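Plier une serviette et ranger deux couverts avec deux bras : guide pour les groupes du club

Niveau : avoir déjà fait l'exercice des cubes
Durée : une séance, le jeudi soir
À deux par poste

Cette page reprend la marche à suivre pour l'exercice Tunura, celui où deux bras téléopérés plient une serviette autour d'une cuillère et d'une fourchette. Elle remplace la feuille agrafée dans le classeur, qui parlait encore de l'ancien poste. Si vous n'avez jamais piloté les bras, faites d'abord les cubes avec Leopoldo Ventura.

Ce qu'il faut

- la serviette satinée, côté ourlet propre
- une cuillère et une fourchette du tiroir Skondby
- le carnet de poste et un crayon
- un disque avec au moins 30 Go libres

1. Préparer la table

Essuyez le plateau blanc avec un chiffon sec. Les miettes et les cheveux se voient très bien sur les caméras de poignet et certains groupes ont dû refaire une série entière pour ça. Posez la serviette à plat, légèrement de biais. Les plis de rangement peuvent rester, inutile de repasser.

Les couverts commencent à côté du tissu, à droite, manches croisés ou non. Changez leur position à chaque essai. Un groupe qui remet toujours la cuillère au même endroit obtient un programme qui ne sait la prendre qu'à cet endroit.

2. Vérifier les pinces

Fermez chaque pince à vide, lentement, et regardez les deux pointes. Elles doivent arriver à la même hauteur. Un revêtement rayé n'est pas gênant, une pointe tordue l'est. Dans ce cas, arrêtez là et notez-le dans le carnet.

Vérifiez ensuite que les câbles violets ont assez de mou, surtout celui du bras droit.

3. Poser les couverts sur le tissu

Prenez la cuillère par le manche, levez, amenez-la au-dessus de la serviette et descendez sans lâcher trop tôt. Même chose pour la fourchette. Elles peuvent se chevaucher, la consigne demande seulement qu'elles soient toutes les deux sur le tissu. Les couverts polis renvoient la lumière : si le pilote ne distingue plus le bord du manche, baissez la lampe du poste.

4. Prendre le bord et plier

C'est la partie longue. Approchez la pince près d'un coin, pointes serrées, puis ouvrez juste ce qu'il faut. Il faut pincer l'ourlet, l'épaisseur y est plus facile à saisir que le milieu du tissu. Un bras tient un coin pendant que l'autre rabat. Ne tirez jamais des deux côtés en même temps.

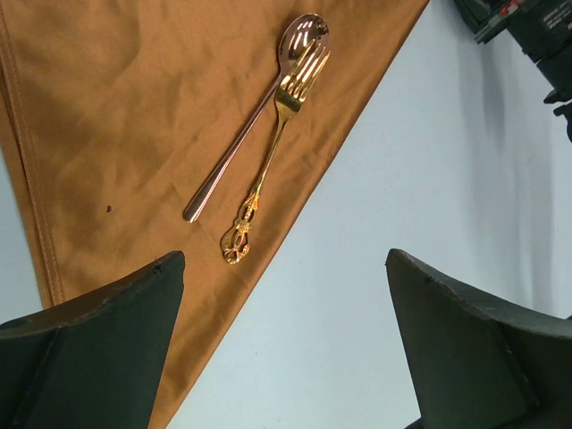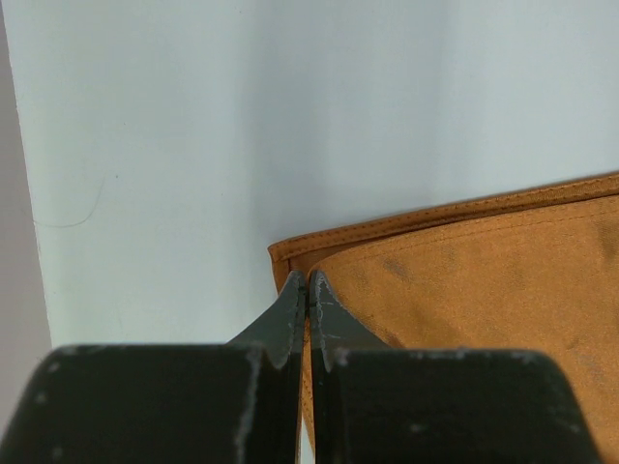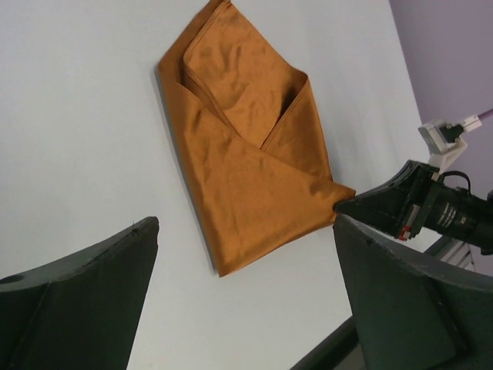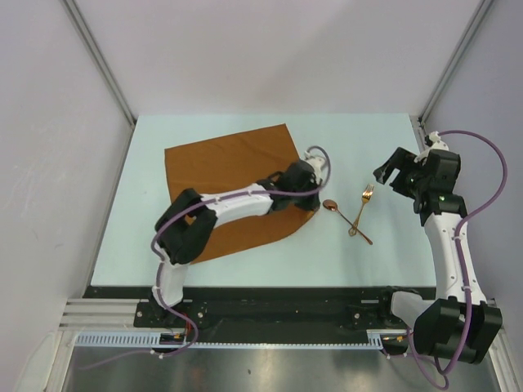

Page modifiée pour la dernière fois en février

La troisième vue montre un coin tenu par la pince de l'autre bras, avec un rabat déjà replié sur le reste. Gardez ce coin bas : s'il monte, toute la serviette suit et les couverts glissent.

5. Enregistrer

Le pilote annonce « départ » à voix haute, son binôme lance l'enregistrement. Attendez une seconde complète avant de bouger. À la fin, ouvrez les deux pinces, écartez les bras et attendez encore une seconde. Les fichiers vont dans le dossier Carvalho, sous le numéro du groupe.

Un essai raté se garde aussi - il suffit de cocher la case « échec » dans le carnet. Le dossier commun contient 559 essais, ratés compris, et l'objectif pour le concours d'Ovthorpe est d'arriver à 2 000.

6. Problèmes fréquents

La pince glisse sur le satin. Descendez un peu plus et refermez plus lentement. Si elle glisse encore, prenez l'ourlet de biais.

La serviette se déplace en bloc. Vous appuyez trop sur la table. Remontez légèrement avant de refermer.

La fourchette reste accrochée. Les manches ouvragés s'accrochent au tissu. Ouvrez en grand, reculez tout droit, ne tournez pas le poignet.

Les deux bras se gênent. Le bras qui ne travaille pas doit revenir en position d'attente. Mettez-vous d'accord avant l'essai sur celui qui passe en premier.

Avant de partir

Ramenez les bras au repos avant de couper l'alimentation. Les couverts retournent dans le tiroir, la serviette sur le crochet. Laissez le carnet ouvert à la page du jour pour le groupe suivant.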